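Suchbegriff eingeben Suchen

Drei Greifer am Taskboard: Wo die Fingerspitze über den Versuch entscheidet

Schieberegler, Drucktaster, Kippschalter und Steckverbindungen gehören in der Gerätemontage zu den undankbaren Prüfobjekten. Die Bedienelemente sind klein, die Kräfte gering, die zulässigen Lagefehler ebenso. Beim Prüfdienstleister Urkau hat Philomena Ayaaba deshalb drei Parallelgreifer unter gleichen Bedingungen gegeneinander antreten lassen: das Serienmodell von Flestby mit breiten Gummibacken, den servoelektrischen Greifer von Sterkero und einen Prototyp von Trajkovski mit schlanken, nach unten zulaufenden Fingern.

Die Versuchsreihe umfasst 216 Durchläufe. Jeder Greifer absolvierte sechs Teilaufgaben, jeweils mit identischer Bahnplanung und identischer Vorschubgeschwindigkeit. Nachgeregelt wurde ausschließlich über die Kraftmessung im Handgelenk. Eine manuelle Korrektur der Startposition war zwischen den Durchläufen nicht zulässig.

Am deutlichsten trennten sich die Kandidaten am Schieberegler. Die breiten Backen des Flestby-Modells verdeckten der Handkamera den Knopf in der letzten Phase der Annäherung, die Bahn lief dann blind zu Ende. Sterkero erreichte die Rastpositionen zuverlässig, drückte den Knopf aber mit so viel Querkraft gegen die Führung, dass der Regler mehrfach klemmte. Der Trajkovski-Prototyp wurde mit geschlossenen Fingern gefahren und schob den Knopf, ohne ihn zu greifen. »Für diese Aufgabe ist der Greifer ein Stift«, sagt Ayaaba. »Die Öffnungsweite spielt keine Rolle, die Spitzengeometrie schon.«
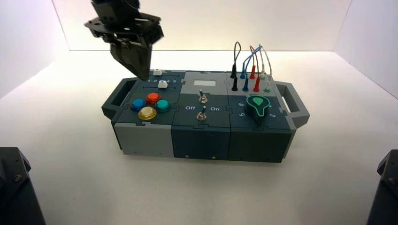

Geschlossene Fingerspitze über dem Schieberegler des Taskboards. Rechts im Modul die Bananenstecker und der Drehknopf.

An den Steckverbindungen kehrte sich das Bild um. Die schmale Auflagefläche des Prototyps ließ den Stecker beim Abziehen um die Querachse kippen, der Greifer von Sterkero hielt ihn in der Achse. Beim Drehknopf lagen beide gleichauf. Flestby fiel zurück, weil die Gummibacken unter Last nachgaben und der Winkel am Handgelenk nicht mehr dem Winkel am Knopf entsprach.

Wumpini Agbeko, bei Urkau für die Steuerung zuständig, hält einen Teil der Unterschiede für behebbar. Die Querkraft am Regler lasse sich durch eine weichere Impedanz quer zur Schubrichtung senken, ein entsprechender Parametersatz ist für Februar vorgesehen. Das Kippen am Stecker dagegen sei mechanisch bedingt und verlange andere Fingereinsätze. Offen bleibt der Verschleiß: Die Spitzen wurden nach der Reihe nicht vermessen.

Weitere Beiträge
Kraftmessung im Handgelenk: Drift und Temperatur
Handkamera oder Deckenkamera?
Fingereinsätze selbst fräsen
Kabel greifen, Kabel führen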